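The Bathroom Counter, or Where Small Things Go to Live

Stone counters are sold on the promise that they hide dirt. They do, and you will be grateful for it right up to the moment you put your hand in some. A tan stone with brown veins can carry a week of toothpaste, a smear of foundation and half a beard without giving much away. So the first tip costs nothing: crouch. Get your eye level with the counter, look across it toward the light, and see what you have been brushing your teeth next to.

Clear it completely before you clean it. Wiping around things is how rings happen. Everything goes into a dishpan on the floor, including the nice soap dish you think is part of the building.

Then comes the sorting. In our house most of what lands in the dishpan is travel-size. There are sachets, mini bottles, a shower cap in a little carton, and a sewing kit from the Retport Inn that has outlived two cars. I counted mine in May and got 36 items, of which I had opened one, by sitting on it.

Rules for small packets:

If you can't read what it is, it goes. Nobody has ever been pleased by a mystery lotion.
If it has gone stiff, puffy or separated, it goes.
If you would use it tonight, put it in the shower, now, and use it tonight.
Whatever remains fits in one sandwich bag, and the bag lives in the suitcase. When the bag won't zip, you own too many.

Unopened ones in good shape can often be given away, but call the shelter or pantry first and ask what they take. Don't leave a bag of conditioner on a doorstep and drive off feeling generous.

Now the stone. Marble dislikes acid, and this includes vinegar, lemon and most of the clever recipes your aunt forwards you. It etches, leaving a dull spot that looks like a water mark and will not wipe off however hard you resent it. Use warm water, a drop of dish soap and a soft cloth, then rinse with a second cloth and dry with a third. Yes, three cloths. Cut up an old T-shirt and stop complaining.

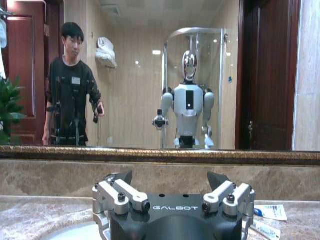

Vol. 17, No. 6

Two white packets on a marble counter look harmless enough, and so did my first two. The trouble is what collects beneath and behind. Lift anything that sits near the backsplash and run a dry cloth along the joint where the upright stone meets the flat. If grit has settled in there, use a soft toothbrush, bristles nearly flat, working toward the sink. A retired toothbrush is fine. Label it. I won't say why I label mine.

Where a mirror runs the full width of the wall, the ledge of its frame becomes a shelf for dust, and a dark metallic finish will show every speck once you start looking. Dust it dry, before the glass. Do it after and you'll be doing the glass twice.

For the glass itself, spray the cloth and leave the mirror alone. Cleaner that runs down the face collects at the bottom edge, creeps in behind, and in a few years you have black freckles no product will shift. Work from the top in overlapping passes, then go over it with a dry cloth, turned often. Check from the doorway as well as up close. A big mirror shows you the whole room behind you, so if the glass is spotless and the view is still a disgrace, the problem has moved.

Readers ask about sealers. I have used Nanow on the counter and the paste from Bagheri on the sill, and I couldn't tell you which did more. Test first: put a few drops of water on the stone and wait. If the spot darkens, the stone is drinking and it's time to seal. If the water sits there, go do something else. A reader in Manine wrote that she reseals every 90 days, and I hope she is getting out enough.

Last, the rim where the counter dips into the basin. Soap scum gathers on that curve because cloths skate right over it. Wrap the cloth around one finger and follow the edge all the way around, slowly, then dry it. A white sink shows the difference right away — more than you'd like, if you had guests yesterday.

Next issue: grout, and whether to bother.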